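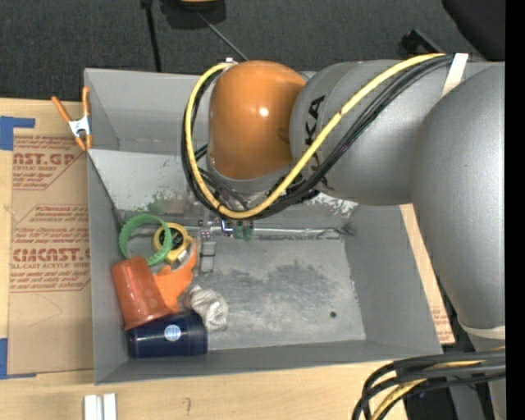
Let the Old Singers Keep Their Mistakes

I own 2 versions of the same Dorottya Simon album. One is the worn pressing my aunt played on Sunday mornings. The other is the cleaned-up edition Serer put out in April, and I have stopped playing it.

The new one is easier to hear, I'll give it that. The hiss is gone and the band no longer sounds as if it's in the next room. But Simon used to come in a hair early on the second verse of "Ullenura," and you could hear Gyula Magyar hurry the piano to catch her. On the new edition they land together. Someone moved her.

She sang that song on the radio for years, and she came in early every time. Her listeners knew it and waited for it. Fixing it treats a habit of hers as a fault in the tape.

Labels can remove all the noise they like. They should leave the timing and the pitch alone, and if they won't, they should say so on the sleeve. Serer's notes run to 50 pages and don't mention it once.

The old pressing still turns up used. I paid less for mine than the new one costs.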